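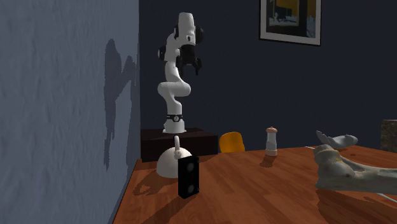

White arm, wooden table, navy wall.

Quick one, deadline tonight. Second wave of the sleep and mood survey is in, 523 teens plus one parent each. Sobia Khattak did the cleaning, took her 2 weeks. Parents and kids barely agree on bedtime, which I sort of expected. Irritability tho, much closer. Still no idea what to do with the kids who skipped page 4. Drop them? Ludmila says no. Will rerun tomorow and post the table.

Need coffee.

Contact | © September 2022 Kukance | Back to top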